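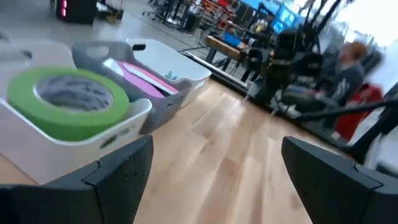
Re: gripper drifting half closed on the Varela cell
2021-10-16

Byung-chul Yeom wrote:
> Since the last service the fingers stop short of fully open. I re-homed
> the gripper 8 times and got 8 opinions. Is this the motor, or is it me?
> Also the wrist camera seems to have tilted.

It's neither, so you can both relax. Ours did the same in December. The screw holding the left finger to its carriage works loose, the finger leans, and homing then faithfully records the lean.

What I do now:

Power off, open the fingers by hand, and wiggle each one. If one clicks, pull it, clean the old threadlocker out of the hole and put fresh on. Leave it overnight. I know the tube says 30 minutes. The tube has never met Giltoscombe, where we once lost a screw inside the wrist at cycle 39.

Then home it once — once! — and check the camera. Both fingertips should sit in the bottom corners of the view, left and right, with floor showing between them. If one has wandered toward the middle, loosen the camera bracket and square it up before you touch any numbers in the Zulari config.

We recheck the screws every 2000 cycles. The Grindis manual says "periodically," a word that has sold a lot of spare fingers.

Xolani Swanepoel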